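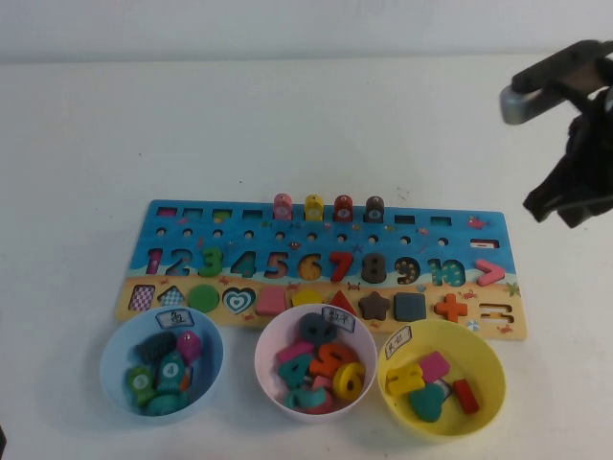

Fiche de contrôle — jeux d'encastrement et petits éléments
Ludothèque Gisau, salle des moyens
Contrôle d'octobre, rempli par Mared Penry
Fiche n° 1396 — plateau « chiffres et formes », fond marin

Mode d'emploi : cocher Conforme (C), À surveiller (S) ou Non conforme (NC). Toute case S ou NC doit avoir un commentaire. Un jeu avec une seule case NC dans les parties 1 ou 2 ne repart pas en rayon.

Partie 1. Le plateau

1.1 Chants et angles sans écharde — C
Passé au doigt puis au chiffon sur les quatre côtés. Rien n'accroche.

1.2 Peinture adhérente, pas d'écaille — C
Le bleu de la partie haute et le beige de la bande du bas tiennent bien à l'ongle. Les petits crabes et les étoiles de mer sont intacts au toucher.

1.3 Autocollants et décors bien collés — S
Le petit poisson rouge, en haut à droite, se soulève légèrement quand on frotte. Recoller avant le prochain prêt. S'il ne tient pas, l'enlever complètement et nettoyer la colle.

1.4 Plateau plat, ne bascule pas sur la table — C

1.5 Trous et fentes propres — S
La ligne de petits trous ronds garde de la poussière, et un peu de pâte à modeler dans l'un d'eux. Nettoyé au cure-dent en bois. Ne pas utiliser d'aiguille, on raye le fond.

Partie 2. Les pièces

2.1 Chiffres de 1 à 10 — S
Du 1 au 8, en place. Les logements du 9 et du 10 sont vides, on y voit le fond à pointillés. Chercher d'abord dans les bols avant de déclarer une perte. La commande Plattner ne se fait que par jeu complet de chiffres, donc on évite.

2.2 Formes de la bande du bas — S
En place : le rond vert, le pentagone jaune, le triangle rouge, l'étoile gris foncé, le carré ardoise, le rectangle rose, la croix orange. Le logement du cœur est libre, ainsi que le losange et le rectangle à damier. Même consigne que pour les chiffres.

2.3 Signes — S
Le signe « plus grand que » rose est dans son logement. Le « égal » n'y est pas. Les signes sont les pièces qui reviennent le plus souvent dans la mauvaise boîte : regarder aussi dans le jeu de calcul Rarar, qui se range sur la même étagère.

2.4 Cylindres numérotés — C
Rose, jaune, rouge et gris foncé, debout en haut du plateau. Pastilles blanches bien fixées, chiffres lisibles. Tirer sur chaque pastille à chaque contrôle : une pastille décollée, c'est NC et le cylindre est retiré le jour même.

2.5 Passage au gabarit petites pièces — C
Fait avec le gabarit Rulleck du placard. Les pièces présentes sur le plateau ne passent pas. Refaire l'essai avec celles des bols et noter le résultat au dos. Pour les moins de trois ans, le plateau reste de toute façon dans l'armoire du haut.

2.6 Pièces fendues ou mâchonnées — C
Une trace de dents sur le bord du 4, peu profonde, bois non ouvert. Poncée au grain fin et laissée en service.

Partie 3. Les bols et le poste

3.1 Bols en plastique sans fissure — C
Les trois bols rangés devant le plateau ont été pliés légèrement entre les mains, pas de blanchiment ni de craquement.

3.2 Étiquettes des bols — S
La petite étiquette blanche avec le caractère chinois est pincée sur le bord du bol bleu clair. Elle tient, mais un enfant peut l'enlever. À fixer autrement, ou à poser sur la table à côté. Vérifier aussi qu'elle n'a pas de coin pointu.

3.3 Bols dégagés du plateau — S
Le bol bleu clair mord sur le coin gauche. Laisser une largeur de main entre les bols et le bord, sinon le bol se renverse dès qu'un enfant tire le plateau vers lui.

3.4 Table propre, stable, sans objet étranger au jeu sur le plateau — C
Plateau de table blanc essuyé à l'eau savonneuse. Pas de lingette parfumée.

Partie 4. Nettoyage

4.1 Bois : chiffon humide bien essoré, jamais de trempage. Séchage à plat, 44 minutes au minuteur, comme les autres jeux en bois.
4.2 Bols : eau chaude et liquide vaisselle, rincer, sécher au torchon.
4.3 Étiquettes : à sec.

Relevé des suites

1.3 — recoller le poisson. Colle à bois sans solvant, tiroir 6.
2.1, 2.2 et 2.3 — comparer le contenu des bols avec l'inventaire collé dans le couvercle. Reporter les manques sur la feuille de la salle.
3.2 — changer la fixation de l'étiquette.
3.3 — rappel fait à l'équipe du matin.

Décision : jeu maintenu en salle avec un adulte à la table, pas de prêt à domicile tant que le point 1.3 n'est pas réglé.

Visa : M. Penry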